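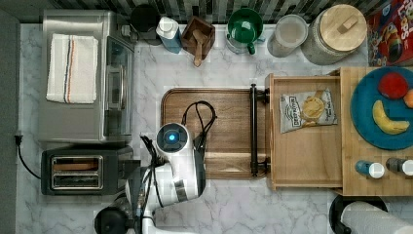
Proltadico rents furnished apartments with a stocked kitchen, and most of the questions we get from guests are about what they can use and where it goes. The short rule is that anything on the counter is yours to use during your stay. The toaster sits directly below the toaster oven and can stay there, near its plug. A folded towel on top of the toaster oven, like the one with the thin stripes, needs to come off before you turn the oven on. Chips and other bagged snacks can go in the drawer.

What if something breaks?
Tell us the same day. Mugs and jars cost up to 20 dollars to replace. We do not charge for a first broken mug.

Can I set hot pans on the marble-look counter?
No. Use a trivet or the stove. Hot pans can leave marks that do not come out.

Who restocks the dry goods?
Ademir Conceição checks the canisters between stays. If you finish something, leave the empty container on the counter with the lid off. 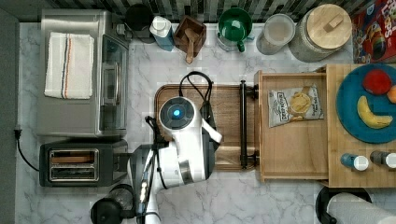
How do I clean the toaster?
Unplug it and let it cool for 20 minutes. Slide out the crumb tray, empty it into the trash and wipe it with a dry cloth. Do not rinse the toaster itself.

Can I leave food behind for the next guest?
Sealed packages only. Opened food is thrown out at checkout.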